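# The Care of Large White Surfaces

*Household Practice, spring issue*

A smooth white surface is among the most demanding finishes in any interior. It shows gray smudges that a patterned or darker material would hide, and its curves catch the light in ways that make an uneven wipe visible from across the room. The Grillolby household program has made the subject part of its spring course since March of last year, and the guidance that follows is drawn from the course notes.

Preparation begins on the floor. Small bottles and boxes should be set out before work starts, close enough to reach and far enough from the curve that they will not be knocked over. Any loose white part is best laid flat on a dark tray, where its outline is easy to see and its rim is kept off the floor. In the course room, a black tray holds a white oval piece with a curved rim, and the boxes are kept off to the left.

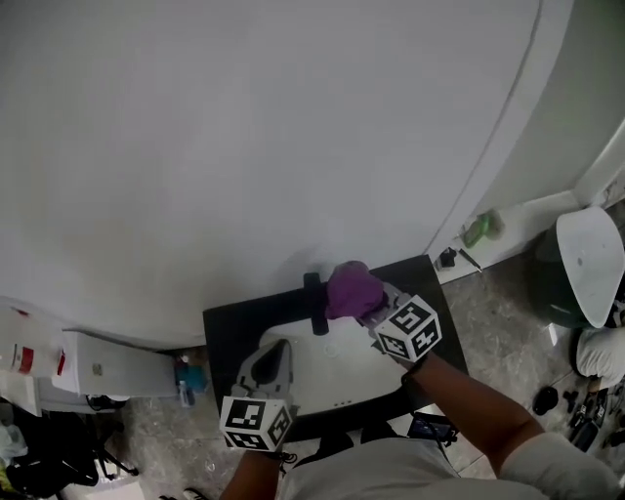
Sânziana Manole wrote to us that she would go further and finish the loose parts before touching the large surface at all. In her experience, they are the pieces most often forgotten once the main work is done, and a tray left near the feet is easily stepped on. She also asked that the notes say more about seams, where a dull line can remain after the rest looks clean.

Her second point has been taken up in the current edition. A seam should be treated as a separate task, with a folded corner of cloth drawn slowly along it in one direction. Broad strokes tend to pass over the line and leave residue on both sides. The notes recommend a soft cloth in a strong color, such as purple, which stands out well against white and is less likely to be left behind.

The cloth should be soft enough to bunch and follow a curve. Stiff cloths touch only at their edges. Work proceeds from the top toward the lower edge, in overlapping passes, and the cloth is refolded whenever the face in use becomes soiled.

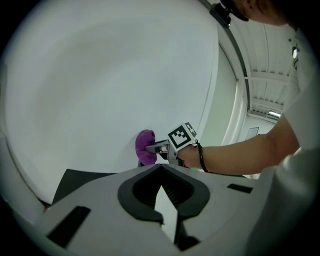 Rims call for the same patience. The raised edge of a curved piece has an inner side and an outer side, and the outer side is frequently neglected. Samran Srithong, who prepared the revised notes, advises finishing one side along its full length before beginning the other.

Matte finishes should not be polished. Repeated rubbing in one place may produce a shiny patch that cannot easily be removed, and abrasive pads are to be avoided entirely. Any product should first be tried on a small area near the lower edge and left until the following day.

The revised notes cost $2 and may be requested from the Grillolby program office. Readers who hold the earlier edition need only replace the pages on seams and rims.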